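The Case for the Shallow Tray
Rerum Facilities Review, Opinion
5/5/23

Most organizations that share a work surface have a written policy on large equipment. Very few have one on the screwdriver. It is the position of this publication that the small hand tool deserves an agreed place on every shared table, and that the most suitable place is a shallow, open tray in a strong color.

The question came up during the last review of shared benches at the Denby building. The inventory there runs to 999 items, most of them small enough to fit in a coat pocket. Large items were almost always where the register said they should be. Screwdrivers, scissors and tape measures were not. Staff reported losing roughly 30 minutes a week to looking for them, and several departments had bought duplicates of tools they already owned.

The usual answer is a cabinet with labeled drawers. Matlala, the annex across the parking lot, took this approach in November, and the cabinet is a good one. It is also on the far side of the room. A person in the middle of a task will put a screwdriver down on the nearest flat surface, and a policy that ignores this will be ignored in return. Storage should be placed where the hand already goes.

A tray on the table meets that test. It has no lid and no drawer. Its contents can be checked from a standing position, and it can be lifted and wiped under in a moment. Color matters as well. On a patterned top, a thin metal shaft is easily overlooked, while a bright tray can be found from the doorway.
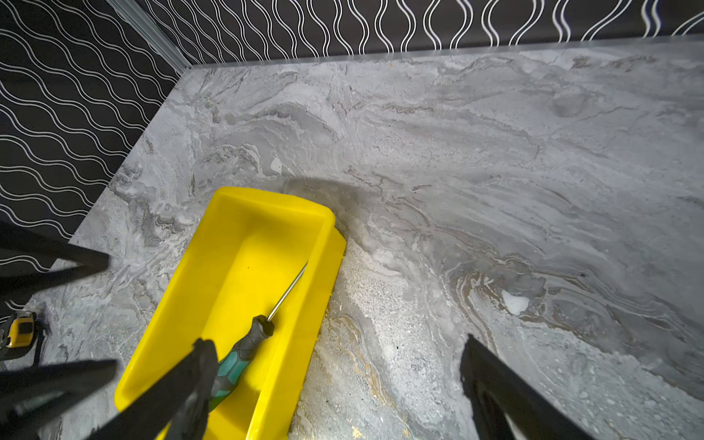 A yellow tray and a screwdriver on a marble-patterned surface.
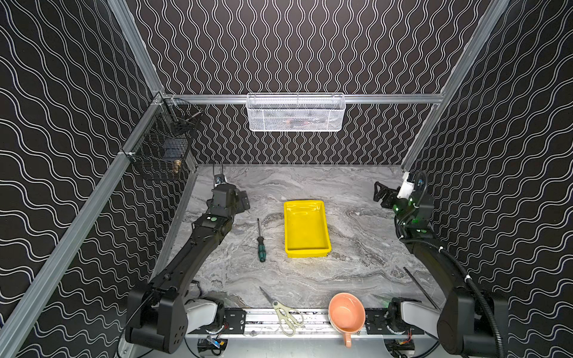
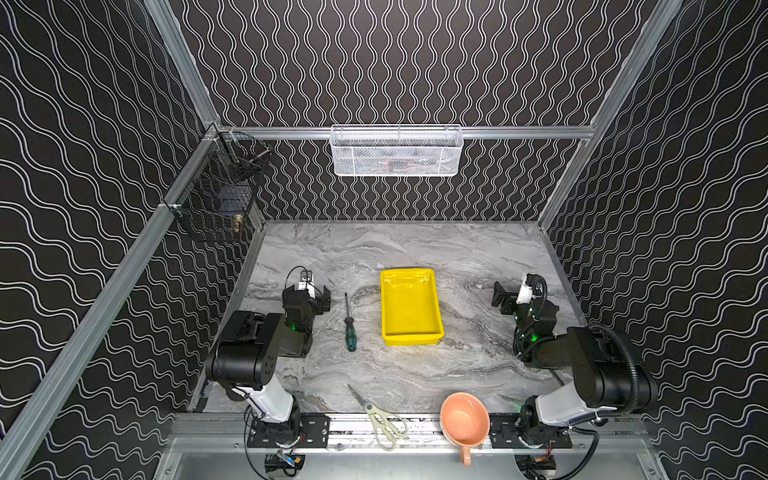 What Belongs in the Tray, and What Does Not

A tray can fail through overuse. Once it becomes the home of every loose object in a room, it is simply a smaller version of the cluttered table. We recommend that each tray be limited to hand tools in regular use, and that it be emptied completely at the end of each shift.

Scissors should be included. They are borrowed more often than any other item, and they should never be left with any part over the front edge of a table, where a passing sleeve can catch them. Mugs should not be included. A mug has its own place in the kitchen area, and a shared work surface is a poor substitute for a dish rack, whether the mug is standing or lying on its side.

Wire baskets hung at the side or back of a work area have a proper role, and we would not wish to see them removed. They are well suited to items needed once or twice a week. They are less suited to the tool needed every few minutes, particularly when the mesh makes the contents hard to identify from a distance.

Objections

Some readers will object that this is too small a matter for a written rule. The Rodard office made the same argument when the proposal was circulated, and noted that adults can be trusted to put away a screwdriver. We agree that they can. A shared table, however, is used by people who did not set it up and who may be there for a single afternoon. They cannot follow a custom that has not been explained to them.

Others have raised the matter of cost. Plain plastic trays are inexpensive, and 2 per room would be sufficient for most of the spaces covered by the review. We ask that department heads consider the change before the next supply order is placed, and that the agreed contents of each tray be posted on the wall beside it.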